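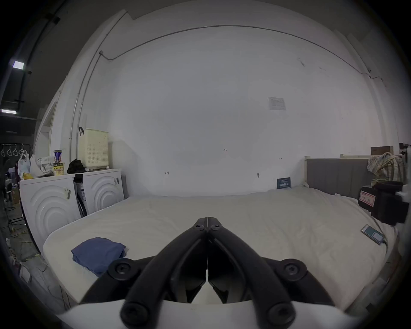

Fig. 1. A bed with a smooth cream-white cover and a folded blue cloth on the left.

Week 4: Sleep, body clocks, and why your grandmother napped

Notes for Human Biology for Non-Majors. Lecture date 2023-09-26. Typed up by me, Jasmina Popescu, so blame me for the typos.

Okay, a few leftovers from last week first. Several of you asked whether the digestion worksheet is graded. It's graded for completion only, so if you wrote something in every box you're fine. The key is in the blue binder at the Addale Hall front desk. Please don't walk off with the binder (it happened in August and I had to retype the whole thing).

Now, sleep. I love this unit and I always run over time, so these notes cover a little more than I got through out loud.

1. Two things that make you sleepy

There are two systems working at once, and most of the confusing stuff about sleep makes more sense once you keep them separate in your head.

The first is sleep pressure. From the moment you wake up, a chemical called adenosine starts building up in your brain. The longer you're awake, the more of it there is, and the heavier your eyelids get. When you sleep, the level goes back down. I compared it to a sink filling up, and someone in the back pointed out that a sink has an overflow hole. Fair enough! It's a bathtub, then, one of the old ones.

The second is your body clock. You have a tiny cluster of cells deep in the brain, just above where the optic nerves cross, that keeps a cycle of close to 24 hours. It has a long name, the suprachiasmatic nucleus, and you do need to recognize it on the test but you don't need to spell it. SCN is fine. The SCN pushes you to be alert at some times of day and lets go at others, whether or not you slept the night before.

That second part is why people who pull an all-nighter often get a weird burst of energy the next morning. The adenosine is still sky-high, but the clock has started pushing for daytime. Then around mid-afternoon the push sags a bit and they fall over.

2. Where coffee comes in

Caffeine has a shape close enough to adenosine that it can sit in the same receptors. It doesn't switch them on, it just takes up the parking spot. The adenosine is still there and still piling up – you just can't feel it as well. When the caffeine clears out, all that waiting adenosine moves in, and there's your crash.

Caffeine also hangs around longer than people think. In a typical adult, half of it is still in the body after five hours or so, and that number varies a lot from person to person. Smoking shortens it, pregnancy lengthens it, and some people simply inherited slow liver enzymes. My own rule is no coffee after lunch, which my office neighbor finds hilarious, because she drinks espresso at nine at night and sleeps like a log. (We talked about whether she really sleeps like a log. Caffeine can cut down on deep sleep even in people who drop off without trouble, so she may not be the best judge.)

3. The stages

A night goes in cycles, each lasting roughly 100 minutes, give or take a fair bit. Most people get 4 or 5 of them. Inside each cycle you pass through:

N1, the drifting-off part. Very light. If I wake you up here you'll probably swear you weren't asleep. The sudden leg jerk belongs here too.

N2, still fairly light, but your heart rate and temperature have come down. You spend more of the night here than anywhere else, close to half of it.

N3, deep sleep, also called slow-wave sleep. Hard to wake from. If you do get woken up, you'll be groggy and maybe a little rude. The word for that grogginess is sleep inertia, and yes, it's on the test.

REM, rapid eye movement. Most of your vivid dreams happen here, and most of your muscles are switched off so you don't act them out. Your eyes and your breathing muscles keep going, luckily.

The mix changes through the night. Deep sleep is heavy in the first part, and REM gets longer toward morning. So somebody who goes to bed on time and gets up two hours early loses a lot of REM and not much deep sleep. Somebody asked if going to bed two hours late does the opposite. Partly, but the brain tends to grab its deep sleep first whenever you finally lie down, so it isn't a clean mirror image.

4. Light, temperature, and the room

Light is the strongest signal the SCN gets. Morning light pulls your clock earlier and late evening light pushes it later. Regular indoor lighting is much dimmer than the outdoors, even on a gray day, and our eyes are so good at adjusting that we don't notice. Try a light meter app by the window and then again in the Yensuk Library basement!

Temperature matters too. Your core temperature has to drop a little for sleep to come on well, and you dump that heat mostly through your hands and feet. This is why a warm bath before bed helps some people: it brings blood to the skin, and then the heat leaves. It's also why socks can help, which always gets a laugh, but there are studies on it.

As for bedding, use what's comfortable. I get asked about thread count every single year and I have no opinion on thread count.

5. Back to the grandmother

Remember the question I opened with: why do older people often nap and then wake at five in the morning? Two pieces. Deep sleep shrinks with age, so nights get lighter and more broken up, and the body clock tends to shift earlier. Teenagers go the other way, with clocks that run late, and then we make them start school at dawn. I got a bit worked up about this in lecture and I stand by it.

For next time

Read the section on hormones up to the part about cortisol. You can skip the gray boxes.

Keep a sleep log for 4 nights, any nights you like. Write down when you turned off the light, when you think you fell asleep, when you woke up, and any caffeine or naps. Guesses are fine. Please don't check the clock all night to get better numbers, you'll ruin the very thing you're trying to record.

Bring the log on paper. If you'd rather not share your sleep habits, come see me and I'll give you a made-up log to work from, no questions asked. My office is Dastine 792 and the door is usually open after class.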